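Notes from the visit to Olivares, July

We left Bravbridge at 6 in the morning, because Ott Mägi wanted to be at the gate before the first shift finished its briefing. Olivares makes injection pens and the small plastic parts which go inside them. Our studio will maybe film there in the autumn, and the purpose of the day was to see the rooms and to learn what is allowed.

At the reception we signed a paper about confidentiality and received shoe covers, hair nets and white coats. My coat was too short in the sleeves. Bautista Gaete, the head of production, met us there and stayed with us until lunch, for which I am very thankful, as he had an audit to prepare.

## The molding hall

The molding hall is louder than I expected. For any interview we will need another place. Bautista suggested the corridor behind the tool store, and we tested it with a simple recorder. One can still hear the machines, but as a low sound that is easy to clean later.

The light in the hall is very even and a little green. Ott measured it in several places and thinks that we can work with it if we bring two panels for the faces. Cables on the floor are forbidden, so everything must run on batteries.

## Assembly

Assembly is in a clean room, and visitors look through a long window. One line closes 4,000 pens in an hour. The glass is double and gives strong reflections, so Ott held his coat around the lens to try a few angles. It worked better than the rubber hood we had with us.

To film inside, a crew of 5 people at most can enter, after a short training. All equipment must be wiped with alcohol and no cardboard or wood may come in. Our old tripod has wooden handles, so it will stay at home. 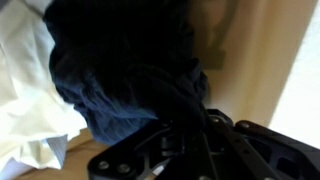
*Dark blue cloth held in a black gripper.*

After lunch we drove to the second site at Vuswood, where the pens are packed and stored. It is a younger building, with high ceilings and much daylight from the north side. For me this was the most beautiful part of the day. The packing team was friendly and two of them already asked if they must wear makeup for the camera. I said no.

The difficulty in Vuswood is the labels. Many cartons carry names of customers, and these can't be shown. The warehouse can prepare 50 blank cartons for us if we write two weeks before.

## Still open

- Written permission for the clean room. Bautista will send the form.
- Parking for the van in Vuswood. The yard is full until 3 in the afternoon.
- The narration. Stuvcombe made the last film for Olivares and the marketing office would like to keep the same voice.
- A second visit with the sound person, if the budget allows it.

We were back in Bravbridge shortly before dinner. Ott has the light measurements in his notebook and will type them for everybody.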